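Garkunton Hall Refreshments Group
Minutes, Tuesday, 7.30 pm
Posted in February by the minutes secretary

1. Minutes of the last meeting agreed. The stock sheet was corrected to show 60 cups.

2. Drinks station. Yellow cans stay in use for the self-pour table, one pink plastic cup to each can.
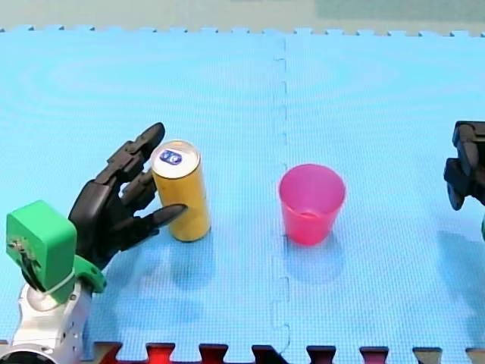 Cans are to be ordered from Tridmont in a single lot of 400. Delivery to the side door.

3. Pouring. Cans to be held level over the cup only at the end of the pour. The cup stays upright on the mat and is not lifted.

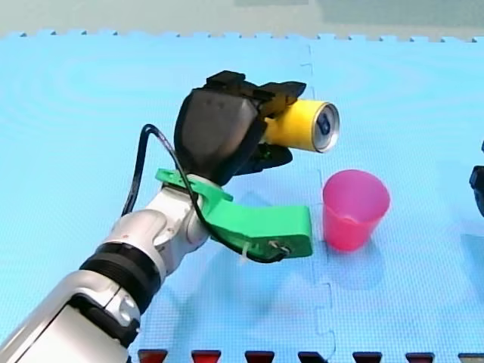 SURFACES AND FLOOR

4. The light blue foam mat is kept. Tiles to be wiped after each session and the seams checked. A quote from Grovel for 9 spare tiles was accepted.

5. Lids. Tops to be wiped before opening. The lid end faces the cup.

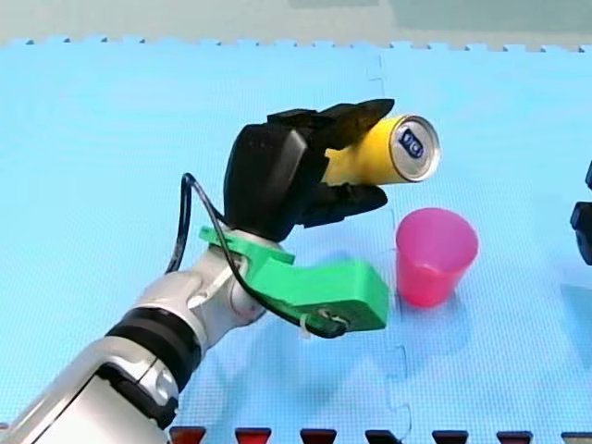 6. Cups

Plastic cups to be washed by hand and stored rim down. Split cups go in recycling; 17 were written off last quarter.

7. Setting out. Can to the left, cup to the right, with a clear gap between.
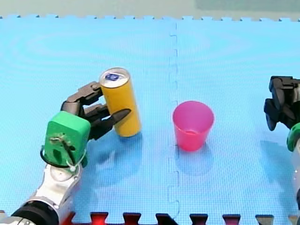 Đồng asked whether the gap could be wider, as cups get knocked when a can is put back. Agreed to try it and report.

8. Next meeting: same time, small room.

Contact the hall office | © Garkunton Hall | Back to top
This site uses cookies. Accept / Manage settings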